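17/04/2019

# Workshop tips: running door trials in the simulator

These are tips for whoever inherits the door-opening work at Wadeck, written by the person who has opened the most pretend doors in the building. It isn't much of a title, but it came with a mug.

The method, briefly. We train a policy on demonstrations, let it loose in Skollard (our simulated house), and score whether it gets a door open wide enough for the robot to pass through. We run 200 trials per policy, half with the rooms kept as they were in training and half with the rooms changed. Everything below was learned by doing it wrong first.

**Write the pass mark down before you start.** Ours is that the handle turns, the door swings, and the robot lets go. The first version only said the door swings, and we got a very proud set of numbers from a policy that leaned on things.

**Save the head view as well as the joint log.** The joint log will tell you the wrist was at the correct angle. It won't tell you what the wrist was next to. 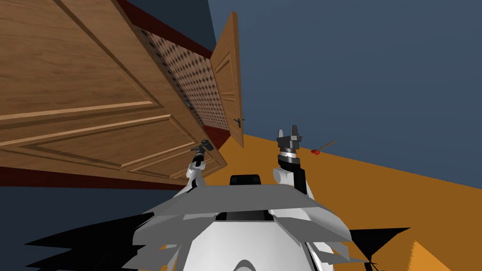 **Label both grippers, every time.** Our early score sheet had one box marked "contact," and two people filling it in could disagree all afternoon. Now there is a box for left and a box for right, and each takes "on door," "on handle" or "free." With the left gripper up at the edge of the big door and the right one open and pointing up, the left box needs a second look at the contact log and the right box takes a second to fill. Do the easy box first. It's good for morale.

**Don't tidy the floor.** It is tempting to delete every loose object from the house so the trials look neat. Then the policy meets one stray item in the changed rooms and behaves as if the carpet had spoken to it. Keep clutter in both halves and list what you kept - color and rough shape will do, and you can skip the poetry.

**Change one thing at a time.** The Marciniak set, which is what we call our changed rooms, swaps wall finishes first, then door finishes, then where the loose objects lie. We once swapped all of them together. The success rate fell off a cliff and we spent most of October unable to say which cliff.
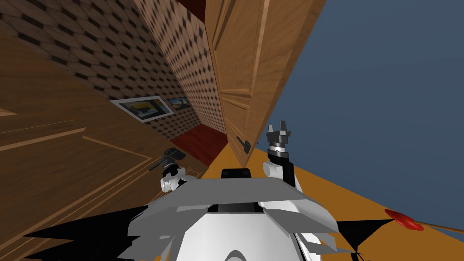

**Score near misses separately.** A plain pass or fail hides the most useful trials, the ones where the arm gets to the neighborhood and then has doubts. We added a column called "at the handle," and it fills up faster than you'd like. A right gripper raised just beside a black lever goes in that column on the strength of that one view, whatever the rest of the run does, and the pass box waits for the end of the log. On our last policy this column told us more than the pass rate did. Reaching held up well when the walls changed. Turning the lever was the weak part, in both halves, so repainting the house again was never going to help.

**Keep the patterned walls in.** They are ugly and they earn their place. A policy called Oro did nicely against plain blue and lost its manners as soon as there was a busy pattern near the door. More demonstrations with patterned walls brought most of that back. More demonstrations in general did very little.

**Number the runs and never reuse a number.** We have two runs called 354. One is excellent. We are still arguing over which.

**Report the two halves side by side.** That means 100 trials as trained, 100 changed, and no average of the two on the first page. An average makes a policy that is good at home and hopeless elsewhere look merely so-so, and people will want to ship it.

**Watch the failures at normal speed.** Fast-forward makes every hesitation look like confidence. Get a coffee and sit through them. Keep the mug off the keyboard, as the space bar restarts the batch.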